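Write Down the Boring Part

My grandmother Aranka Rácz kept her recipes on the backs of envelopes, and every one of them left out the step she thought was too obvious to mention. The dumpling recipe never says to salt the water. I have been thinking about those envelopes a good deal this spring, after a long Wednesday afternoon spent reading the operating rules that small automation shops hand to the people who work for them, and I'd like to make a case for the obvious step, if you'll bear with me, as my family has had to.

I should say where I'm standing. I spent 26 years writing procedures, first for a plant that made pump housings and later for anybody who would pay me, and in March I was asked by a firm called Ollix to look over their rulebook for teaching robots by hand. They do a kind of work that has grown up quickly. A person performs a chore with a pair of hand-held grippers, the movements get recorded, and a machine later learns from the recordings. The chores are the sort of thing you and I do before breakfast. Put these in there, take those out, turn this one over and set it down again.

The rulebook ran to 842 numbered lines. I read them all, with a pot of coffee and then a second pot. Most of them concerned file names, how to store the recordings, who may approve a change to the storage of recordings, and what form that approval should take. Albane Mallet, who runs the floor there and is as patient a host as I've met, told me she was proud of it, and she has some right to be. A company that writes things down at all is ahead of a good many I could mention. Still, I went looking for the person holding the grippers, and I found her on line 611, where she is told not to wear perfume.
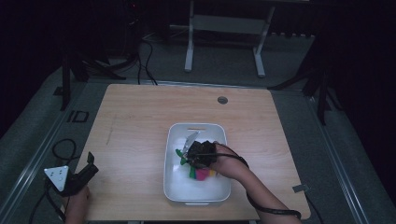 The person doing the demonstrating deserves the first chapter of any rulebook, and I'd put her there before a single word about data. It's easy to forget her when the talk turns to learning and models, but the work is plain handwork, and it has the plain troubles of handwork. Take the cables. Each of the two grippers has a black cable coming off it, and on the right side it runs along the top of a bare forearm, while the left one lies in a coil on the floor beside the table. I could read you a hundred pages of machine safety and not find a sentence about where that cable ought to go. Should it follow the arm? Should it be clipped, and if so, above the elbow or below? What about sleeves? Every operator I talked with had an answer, and the answers were all different, and each one had been arrived at alone. That is precisely the kind of knowledge a standard is supposed to gather up and pass along.

Then there's the matter of sharp things. A tray of small colorful pieces looks like something off a nursery shelf, and I think that makes people easy in their minds. Put something metal and blade-shaped in with them and I'd want a rule, even if the thing turns out to be as dull as a butter knife. The rule could be short. Somebody checks the edge before the session and writes down that it was checked. When I suggested this at Ollix, Csaba Dobos, one of their engineers, objected that the grippers touch the objects and the fingers don't, so what would be the use? It's a fair point and I've chewed on it. But somebody has to put the objects in the tray, and somebody tips them out again at the end of the day, and I'd bet my good hat they do it bare-handed.

I know what is said against all this. Boglárka Hegedűs, who used to manage a workshop for Kozma and has forgotten more about production than I ever learned, wrote me a long and very kind letter saying that rules of this sort breed. You write one about cables, and by summer there are rules about chairs, and by winter the new hires are signing a paper to say they've read the rule about signing papers. She has seen it, and so have I. At the pump plant we had a procedure for opening the procedure cabinet. Nobody who lived through that can be entirely cheerful about adding a chapter to anything.

My answer is that the 842 lines are already there. The breeding has happened, only it happened among the file names. I'm asking for a shift of attention, and I'd gladly trade away three hundred lines about storage to pay for it. What I would put in their place would fit on 2 sheets of paper. It would say how long a person may hold the grippers before resting her hands. It would say where the cables go and what the floor should look like before anyone starts. It would say who looks over the objects, and when. And it would give the operator the right to stop in the middle of a recording without asking, with that recording marked as stopped and no questions put to her about it until she has had a drink of water.

That last one met the most resistance, I'm sorry to report. A half-finished recording is a nuisance, and people who have been tired for an hour will push on through one more to avoid making a nuisance of themselves. Akosua Issahaku, who has done this work at Diremside and now trains others at it, told me she could spot her own four o'clock recordings without looking at the clock. The hands get hasty. They grab where they used to place. If a machine is going to learn from those hands, then the owners of the machine have a selfish reason to let them rest, and I'm not too proud to use a selfish reason when a decent one isn't moving anybody.

There was a shop in Fokino, years back, where I saw the best procedure I ever came across. It was 4 lines long, taped at eye level beside a drill press, in the handwriting of the woman who ran the press. She had changed it so often that the tape had built up like plaster. I asked the manager whether it had been through review, and he looked at me as if I'd asked whether the cat had.

Albane has agreed to try the two sheets through the summer. She wants the operators to write the first draft themselves, and I've promised to keep my pencil in my pocket until they're done with it.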